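Chapter 6
Wood Surfaces and How They Take a Finish

In this chapter
Reading the grain on a board
How wood takes up and gives off moisture
Preparing a surface by hand
Choosing between oil, wax and varnish

Tapio Aaltonen ran the finishing room at Drotunetti for most of his working life. New starters were given a scrap of board, a pencil and a sheet of abrasive paper, and told to mark an arrow on the board showing which way the grain ran. Only then were they allowed to sand it. Many of them got the arrow wrong, and found out when the first coat of oil went on and every cross-grain scratch turned dark.

Most faults in a finished piece of furniture begin before the tin is opened. A board sanded in the wrong direction, or brought in from a cold store and varnished the same afternoon, will look poor however good the varnish is. For that reason this chapter spends more time on the wood than on what is put over it. Chapter 7 deals with brushes, spray equipment and drying rooms.

6.1 Grain, figure and colour

The words grain and figure are often used as if they meant the same thing. In this book, grain means the direction in which the fibres of the wood lie. Figure means the pattern seen on the face of a board. Figure depends on the grain, but also on how the log was sawn, how fast the tree grew and where in the trunk the board came from.

Colour is a third matter and should be judged separately. Two boards may have much the same figure and differ a good deal in colour, and a stain will not always bring them together. When several pieces are to stand side by side, lay them out next to each other in daylight before any cutting is done.

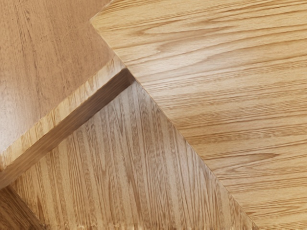 Figure 6.1 Wooden surfaces differing in colour and grain.

Draw your eye along the lines on a board and ask whether they run parallel to the long edge or wander away from it. Lines that wander suggest that the fibres may be coming up to the surface at an angle. A plane pushed against these rising fibres will lift and tear them. Pushed the other way, it will cut cleanly. Where the direction changes part of the way along a board, a cabinet scraper is the safer tool.

6.2 Wood and moisture

Wood takes up water from damp air and gives it off in dry air. As it does so it swells and shrinks, mostly across the grain and very little along it. A wide panel fitted tightly into a frame in January, in a heated workshop, may push the joints apart by summer.

Drawers show the problem sooner than most parts of a cabinet. A drawer that is a good fit in dry weather may bind in wet weather, and the usual response is to plane the sides until it runs freely. By the next winter it is slack. Lempi Salminen, who taught cabinet work at Plallmont, had her students keep each drawer in the room where it would be used before the final fitting. She also had them finish the inside of the cabinet as well as the outside.

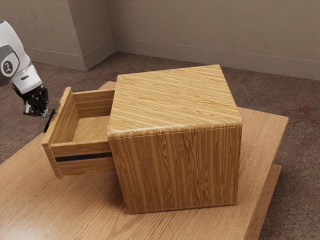
A finish slows the movement of moisture but does not stop it. If only one face of a solid panel is sealed, the other face goes on taking up and losing water at the old rate, and the panel may cup. The rule in most workshops is to give both faces the same number of coats — 2 is common for hidden surfaces, with more on the top if it will see heavy use.

6.3 Preparing the surface

Sand with the grain, using a cork or felt block on flat areas. Work through the grades in order and brush off the dust between them. For hard-wearing varnishes, stopping at a 300 grade paper is usually enough. A surface rubbed much smoother than this can be too polished for the varnish to grip.

Edges need care. A sharp corner holds very little finish and wears through first, so take it off with a few light strokes before the last sanding.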